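Kurwood Robotics Club: Frequently Asked Questions

Updated 2025-12-06

Who can join?

Any student at Kurwood in grades nine through twelve. You don't need to know how to code and you don't need to have taken physics. We have 18 members this year, and most of them had never touched a robot before their first meeting.

When and where do you meet?

After school in the lower lab, from 3:30 to 5:30. Come in by the Buchanan Street door, as the main entrance locks at four. If you can only stay for the first hour, tell one of the coaches when you arrive so you don't get put on a job that runs late.

What are you working on this year?

The Gramville Table Challenge, which is held in February. Each team gets a table, two arms and a set of kitchen items, and has to program the arms to move the items where the task card says. The cards are handed out on the day, so we practice with as many layouts as we can come up with. The current one uses a cutting board with a plastic knife and other small things on it.

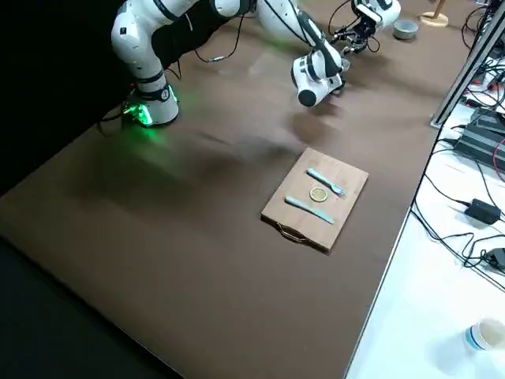

Practice table with both arms and the cutting board.

Do you build the arms yourselves?

No. The challenge is about programming and planning, and every team brings bought arms. Members do build the table setup, run the cables and write the code. If you mostly want to build from scratch, the Brorlow club across town does that, and some students belong to both.

What would I do at my first meeting?

You'll get a short safety talk and then sit with a group that is already running trials. New members usually start by resetting the table between runs and keeping the log. It sounds dull, but it teaches you what the arms can reach and what they can't. By the third or fourth meeting you should be writing short moves of your own.

Why kitchen items?

They're cheap, easy to replace and all different shapes. A bowl has to be picked up by its rim. A cup on a stand is a different problem again, and clear glass is hard for the cameras to find.
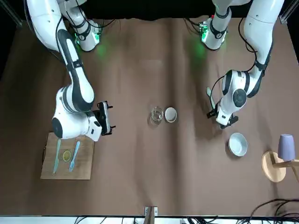
Flat things are the hardest for most groups. A plastic knife lying on a board leaves very little for the fingers to close on, and if the gripper comes in too low it pushes against the wood. We spend more time on that than on anything else, so don't be discouraged if your first tries miss.

Is it safe?

Yes, if you follow the rules. Hands stay off the table while an arm is powered for a run. One person in each group is the stopper and does nothing else during a trial. Long hair is tied back and loose sleeves are rolled up. Anyone who reaches in during a run sits out the rest of the meeting.

How many runs do you do?

Our goal is 400 logged runs on each layout before we change it. As of this update the log stands at 751 for the year. A run counts even if it fails, as long as it is written down.

What does it cost?

Dues are $13 for the year and cover supplies. The trip to Gramville is paid for by the school. If dues are a problem, talk to a coach and they will be waived.

How is a table set up for a run?

1. Smooth out the table cover as well as you can.
2. Put the bowls, cups and stand in their places according to the layout sheet.
3. Set the cutting board last, with the fork and knife on either side of the lemon slice.

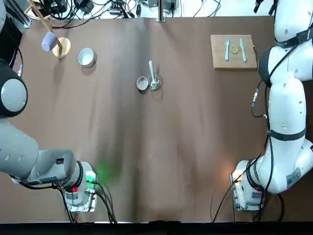 4. Step back and say "clear" out loud.
5. Wait for the stopper to answer before anyone starts the program.

Who runs the club?

Unai Llorente coaches programming and Anselmo Bravo looks after the hardware and the trip. Either one can sign your permission form. Forms are in the tray outside the lower lab — please bring yours back before your second meeting.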